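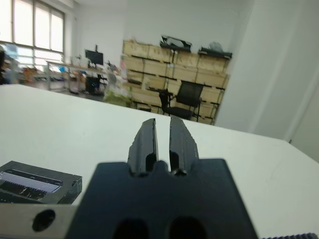
Setting up a two-player game of Claretow

Claretow is played on a flat table with card counters and six-sided dice. A first game takes one evening. The rules sheet was last changed on 7th June, so check that you have the new one.

1. Agree on a scenario. Totard is the best one to learn with, as neither side has cavalry.

2. Each player picks 14 units from the army list. The total cost must not go over 209 points.

3. Roll a die each. The higher roll chooses a table side and the other player deploys first.
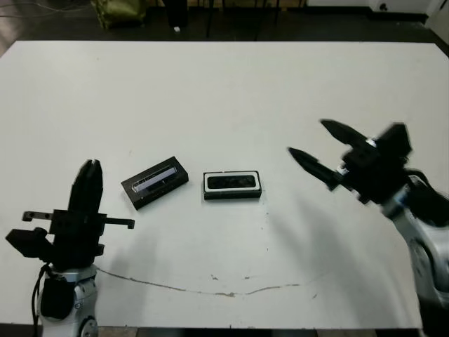

4. Place your units within 6 inches of your own edge. Leaders must touch a friendly unit.

5. Put the turn marker on 1 and start with the movement phase.

Hills and woods

Woods halve movement. A unit on a hill adds 2 to its defence roll, but only against attacks from lower ground. If you are playing the Gakach scenario, treat the marsh as woods.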